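# varka-tower-disassembly

Demonstration episodes for taking apart and refitting desktop towers with two arms. Collected at the Vekstead bench, maintained by Debora Orlandini.

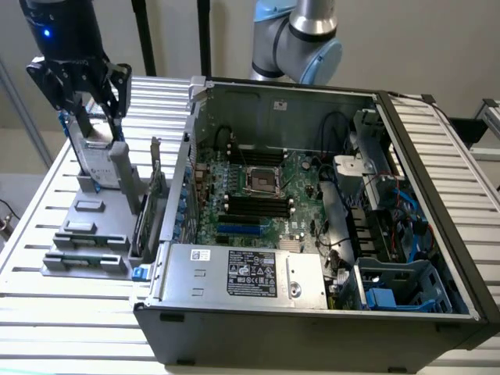

*Fixed workspace camera. Hard drive held in the parts fixture, case open on the bench.*

## Status

Release 4. Episodes are frozen; labels are still being corrected and will be patched in place. Check `CHANGES.md` before you compare results against a run from before April.

## What's in it

400 teleoperated episodes across 15 donor towers. Every episode covers a single part and a single direction, either case to fixture (`remove`) or fixture to case (`refit`). Part classes:

| class | label | notes |
|---|---|---|
| hard drive | `hdd` | 3.5 inch only |
| expansion card | `card` | full-height bracket |
| memory module | `dimm` | both latches must be opened first |
| drive carrier | `carrier` | labelled separately from the drive |

Power supplies, motherboards and board heatsinks are never moved. They remain in the case as obstacles and are not annotated.

## Bench layout

The tower lies on its side on the slatted aluminum bench with the side panel off. The grey fixture tray sits to the left of the case as the fixed camera sees it, and has moulded slots for drives, cards and memory. Slot positions are given in `fixture.yaml` in the bench coordinate system. The case pose is not fixed. Operators shift it a little between episodes, and the measured pose is written to the episode header.

The arm nearest the fixture is `arm_a`; the one behind the case is `arm_b`. In `remove` episodes `arm_a` does the placing. `arm_b` is idle in most `card` episodes but its joint states are logged anyway, so don't filter on file size to find two-arm work.

## Episode format

```
episodes/
 <tower>/<class>/<direction>/<id>/
 fixed.mp4
 wrist_a.mp4
 wrist_b.mp4
 state.parquet
 header.json
```

`state.parquet` is sampled at 20 Hz. Joint positions are in radians, gripper opening in millimetres. Timestamps come from the controller clock. The video streams carry their own timestamps and are aligned by `tools/align.py`; do not assume that row *n* matches frame *n*.

## Labels

Each episode has a phase track with these values: `approach`, `grasp`, `extract`, `transfer`, `insert`, `release`. The boundaries were set by hand from the fixed view. `grasp` begins at first finger contact, and `insert` begins when the part crosses the slot lip.

Outcome is one of `ok`, `regrasp`, `drop` or `abort`. Failed attempts are included on purpose. An episode with a regrasp that ended well is labelled `regrasp`, whatever the final placement looks like. If you train on `ok` only, you will lose almost all of the recovery behaviour.

## Splits

Splits are by tower, so no case appears in both train and test. The Leclerc subset uses a different drive cage and is held out entirely as `test_cage`. Please leave it out of training if you intend to report numbers on it.

## Known problems

- Cable routing varies between towers and was not reset to a standard layout. Loops near the drive cage sometimes snag on the fingers. These are labelled `regrasp` or `abort` depending on what the operator did.
- Bare metal brackets produce glare in `wrist_a` on some morning sessions.
- `dimm` refits are under-represented. Seating force was hard to judge without feedback at the operator's side.
- Gripper opening drifts over a long session. The zero offset is in the header and has **not** been applied to the state file.
- One Tuesday session has `wrist_a` and `wrist_b` swapped. The affected ids are in `swapped.txt`, and the loader corrects them by default.

## Loading

```python
from varka import Episodes

eps = Episodes("episodes/", split="train", parts=["hdd", "card"])
for ep in eps:
 obs, act = ep.arrays(align=True)
```

`align=True` is slow on first use — results are cached next to the video.

## Not suitable for

Screw removal (all fasteners were taken out by hand before recording), electrical testing, or any estimate of whether a part still works. Donor parts were not powered up.

## Access

Internal to Mutham project partners. Send label corrections to Debora as a pull request against `labels/`, with one episode per commit.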